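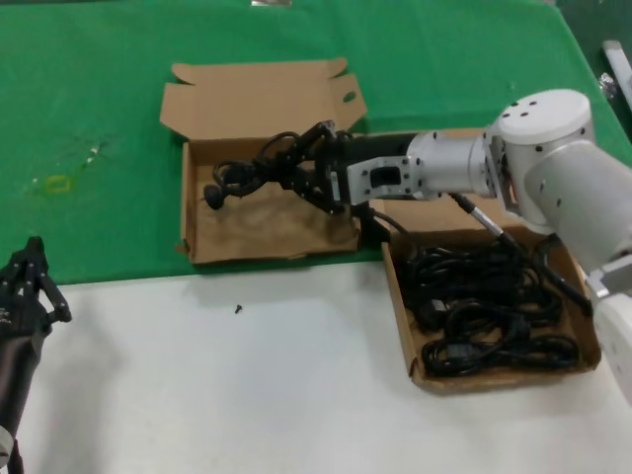
Magnesium was supposed to fix my sleep. I bought a tub of Brilis powder in November after three separate people told me it had changed their lives, and I took it in warm milk every night for 43 nights. What I got was a slightly chalky tongue. I did sleep better in the second week, but that was also the week I stopped charging my phone by the bed. Its lead went in a drawer. So which of the two did it? The tub takes the credit, of course.

The label says 100 per cent pure, which tells you nothing about whether you need it. I eat nuts, beans and far too much spinach. My guess is that I was never short of the stuff in the first place.
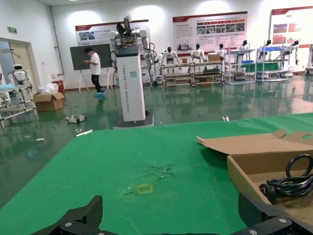 Gebru left a comment on my last post saying that I was being unfair, that leg cramps had gone within days of starting the Terkwood tablets, and that not everybody can get enough from food. Fair point about the food. The cramps I'm less sure of — mine come and go as they please, and they'd have gone whatever I swallowed.

I went and read the Terkwood page after that. It boasts of 2992 happy customers, with no word on how many unhappy ones there were, or what they were asked. 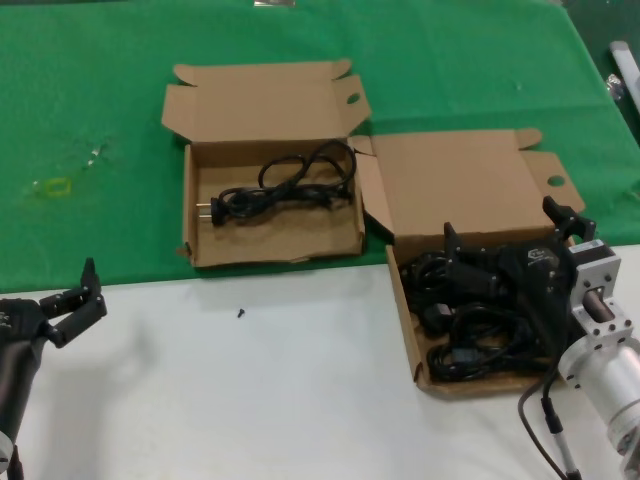 And the price bothers me too. I paid 15 pounds for a tub that lasted six weeks, and the shop had already put a leaflet for the stronger version in the bag. I haven't bought it. The milk I've kept, because I like warm milk, and the phone stays out of the bedroom for now.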